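収穫後の乾燥と瓶熟成に関する家庭向けメモ。対象はホップ、カモミール、レモンバームなど、花や葉を乾かして保管するハーブ類。

## 乾燥

- 朝露が引いてから刈る。雨の翌日は見送る。
- 茎ごと吊るす場合、束は細くする。太い束は中心部から黴びる。
- 網棚を使う場合は重ならないように広げ、一日一回、上下を返す。
- 直射日光は避ける。色と精油の両方が落ちる。
- 送風は弱。風は棚に直接当てず、壁に当てて回す。

乾燥の終点は茎で判断する。曲げて折れれば終了、しなるだけなら継続。葉だけを触って判断すると早すぎることが多い。ホップは毬花の芯が最後まで水分を残すため、一つ割って芯を確認する。

## 秤量による確認

折れ方で迷う場合は重量を使う。レモンバームの生葉の減量が77%に達した時点を、当方では一応の目安としている。品種と収穫時期で変動するため、前回の記録と照合すること。秤は0.1 g単位で足りる。風袋は毎回引き直す。

## 瓶詰め

容器は広口のガラス瓶。Kulterの601番を使用しているが、パッキン付きで完全に閉まるものなら何でもよい。詰める量は容積の80%まで。押し込まない。

1. 瓶を煮沸し、完全に乾かす。
2. 小型の湿度計を入れる。
3. 乾燥品を入れて蓋を閉め、一晩置く。
4. 湿度を読む。65%を超えていれば中身を全部出し、棚に戻す。
5. 範囲内なら、最初の4日間は朝晩に蓋を開けて換気する。

湿度計は個体差が大きい。使用前に飽和食塩水で校正する(密閉容器内で75%を示せば正常)。ずれは蓋の裏に書いておく。

## 保管

暗所、常温。冷蔵庫は出し入れ時に結露するため使わない。ラベルには品目、収穫月、瓶詰め時の湿度を記入する。油性ペンの直書きはアルコールで落とせるので、紙ラベルより扱いやすい。

黴臭、またはアンモニア臭のある瓶は全量廃棄。白い綿状のものが見えた場合も同様で、部分的に取り除いて使うことはしない。

## 道具の手入れ

鋏に付いた樹脂は無水エタノールで拭く。火気厳禁。刃の合わせ目に残った分は竹串で掻き出し、最後に食用油を薄く塗る。網棚はぬるま湯と中性洗剤で洗い、骨組みの継ぎ目まで乾かしてから畳む。

2018年5月 改訂 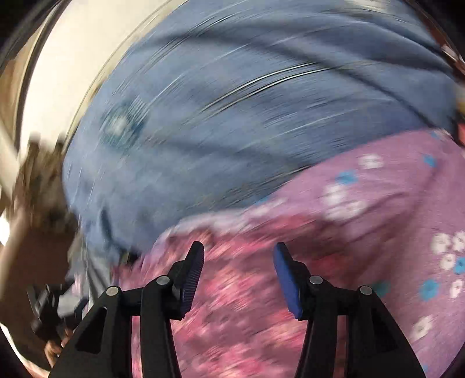

ピンクの花柄の布と、黒い二本のフィンガー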